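¿Sirven de algo las alfombrillas acolchadas para secar platos?

Preguntado el 2021-08-28 en Cocina y menaje
77 visitas

Mi cuñada me ha regalado una alfombrilla de tela acolchada de esas que se ponen junto al fregadero, marca Rilov. Según la etiqueta absorbe "hasta 9 veces su peso" y no coge olor. Me cuesta creerlo. Toda la vida he usado escurridor de rejilla y el agua cae en la bandeja, donde se ve y se tira. Con la tela, ¿adónde va el agua? Pues se queda ahí, digo yo, debajo de los platos.

En casa usamos mucho bol metálico y alguno lo guardamos metido dentro de otro. ¿Alguien la ha usado más de un mes y puede contar algo que no venga en la etiqueta? Vivo en Villanueva, cocina pequeña y sin ventana.

2 respuestas

Adalberto Araújo
Tengo una desde julio, comprada en Skunmont, y te cuento lo que hay sin adornos. Absorbe bien la primera tanda. La segunda, regular. Lo de las nueve veces su peso ni lo he medido ni me lo trago.

El fallo gordo es de uso, y es mío también: apilar encima. Un bol dentro de otro no se seca en ninguna superficie, ni en tela ni en rejilla, y si lo dejas boca arriba, el agua del fondo ahí sigue. Con los metálicos salen además las manchas de cal.

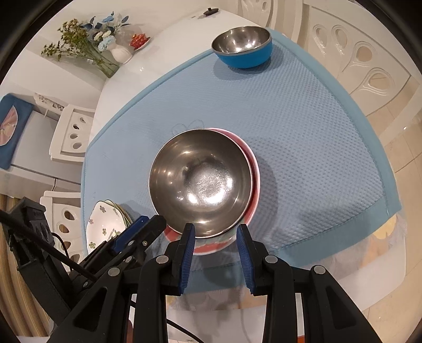

Boles de acero boca arriba sobre la alfombrilla, el grande metido en otro de colores.

Lo que hago ahora es poner los boles boca abajo y un poco inclinados, apoyados en el borde de un plato, para que entre aire. A los 20 minutos les paso un paño y fuera. Los platos en montón, ni uno. Y la alfombrilla la cuelgo por la noche en la barra del horno – si la dejas plana en la encimera, por debajo amanece húmeda aunque por arriba parezca seca.

Para una cocina sin ventana yo me quedaría con la rejilla y usaría la tela solo de apoyo, para cosas que se rayan o hacen ruido. Ojo también con los ribetes: en la mía es lo último que se seca.
Útil para 20 personas

Uldis Koppel
No compliques, un trapo doblado hace lo mismo y cuesta menos. Mi madre lo hacía así.
Mi mujer compró una Stakano y la lavó con suavizante, desde entonces no absorbe nada. No sé si es por el suavizante o porque era mala.

Comentario de quien pregunta:
Gracias. Lo del suavizante lo he leído en más sitios, pero siempre de oídas. Voy a probar a colgarla por la noche, aunque sigo sin ver qué gano frente a la rejilla. Si en dos semanas huele, la pongo debajo del cuenco del perro.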